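Notebook – Sunday, July 23, 2023 – county council race tracker, Jedstead

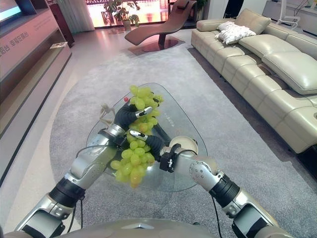

Grapes in front of the glass coffee table, white bowl behind.

Filing list came down late. Went thru it twice. 31 names for the council seats, 2 of them filed in the wrong district (Tedmont again, same mixup as June with the new boundary). Fixed in the sheet, left the old rows in gray.

Pledley precinct – turnout from the special still off by 20 between the clerk's summary and the precinct tape. Summary says 309 for the early vote. Tape is lower. Not touching it till the clerk's office opens and someone picks up. Don't quote either figure in the roundup.

School board slate: no change. Bus contract vote got pushed, agenda now just says "transportation, cont." Need the packet. Check if the Bucur bid is in there or if they pulled it, the minutes read both ways.

Geocoder choked on the rural route adresses again. Ran them by hand against the parcel map, slow but fine. Script still drops the last row if there's no line break at the end of the file – add one before you run it, every time.

To do
– call clerk re Pledley
– redo Tedmont map with new line
– campaign finance PDFs, the scanned ones need OCR
– ask Jedstead library about the forum room, mic was dead last time

Forum questions draft is in the shared folder. Too long. Cut the second one on zoning.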